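Blue Plates at Lillell: the gallery

Posted 26 October 2025 by Lertchai Yensuk

I have been collecting blue plates for longer than I have had cupboards to put them in, and this page is where they are finally going to live in some sort of order! It started as a note to my sister, who wanted to know which ones she was allowed to put in the dishwasher, and it has grown a fair bit since then.

A few words before the captions. I am not an expert and I don't have any of the proper vocabulary. I buy plates because I like eating off them, and the ones that get used most are hardly ever the ones I paid most for. Everything in the collection goes on the table sooner or later. There are 54 pieces in the house at the moment, counting saucers (my sister says saucers don't count, but it's my page), and I have 494 photographs of them on the computer, most of which are the same plate from slightly different angles in slightly different weather.

I'm adding the pictures very slowly. The captions came first, in the notebook, so I've typed those up below by shelf and the rest of the photos will be slotted in as I sort through them. If you've come over from the Lillell newsletter, hello, and thank you for all the lovely messages after the February piece about soup bowls.

Top shelf

The Dreven dinner plate. Dark, inky, nearly black at the edge when you see it under the kitchen light. It weighs a ton. Marvellous for roast potatoes, hopeless for anything you have to carry up the stairs.

The Dreven side plate. Same family, much friendlier. I eat toast off this one most mornings and have done for years, and there's a tiny chip at what I think of as six o'clock.

The speckled one with no name. From a church hall sale, wrapped in a page of football results. No mark on the back, so if anybody recognises a navy speckle on cream with a slightly wonky foot, please write in.

Middle shelf

Sung breakfast plates, a pair. Thin, pale and much tougher than they look. I dropped one on the back step and it bounced. I wouldn't like to try it twice.

Sung oval dish. Bought for fish, used for birthday cake. A long plate makes a round cake look rather grand, I find, with room at both ends for candles that have been blown out and licked.

The Pestomis platter. My pride and joy! Catalogue number 3184, which I only know from the sticker that was still on the bottom. It took me two winters to find one and I'd have paid double. The blue is streaky and goes green where the glaze has run, and there's a thumbprint under the rim where somebody must have held it before it was fired.

Pestomis saucers. No cups. I've never had the cups. They hold olives, earrings and, for one whole summer, a snail my nephew was looking after.

Bottom shelf

Everyday blues. The stack by the kettle, no two alike, all from charity shops and all welcome. The rule in our house is that guests choose their own plate from this pile, and you'd be surprised how long some people take over it.

The picnic plate. Enamel, so it's a bit of a cheat. Dented on one side from a trip to the coast, and still the best thing I know for eating a boiled egg and tomatoes out of doors.

The big bowl that wants to be a plate. So shallow that gravy is a gamble, but lovely for salads. I keep it at the bottom because it takes up half the shelf.

On photographing them

Several of you have asked how to get the colour right. I've tried bedsheets, a slate tile and the garden bench, and a plain white table is what I always go back to. Pale blues are the trickiest, as they pick up grey from every shadow near them, and a glossy rim will find the light whatever you do. I've stopped fighting that, to be truthful. A bit of shine shows up the ridges, and ridges are half the fun of a plate! I do take the food off first, although the Dreven side plate has crumbs in nearly every picture I own of it.

Dark blues are easier if you go up close and let the edge run out of the picture. You get much more of the glaze that way, all the little changes where it's thick or thin.

Swaps and odd ones

I've got a spare Sung breakfast plate (a third one turned up in a box of 49 mixed pieces, most of them brown) and would happily swap it for anything ridged, in any blue at all. Cups to go with the Pestomis saucers would make my year. Postage is fine, but do please use more newspaper than you think you need, and tape the box along the bottom as well as the top.

The next lot of captions will be the small dishes, meaning butter, jam, salt and the one shaped like a leaf. After that I might be brave and do the teapots.
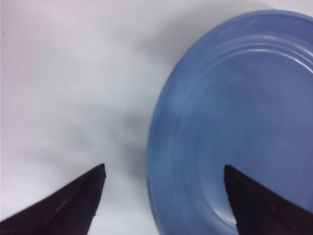 Messages through the Lillell contact page reach me within a day or two, and if you're sending a photo of your own blues, let me know whether you'd like your name put with it.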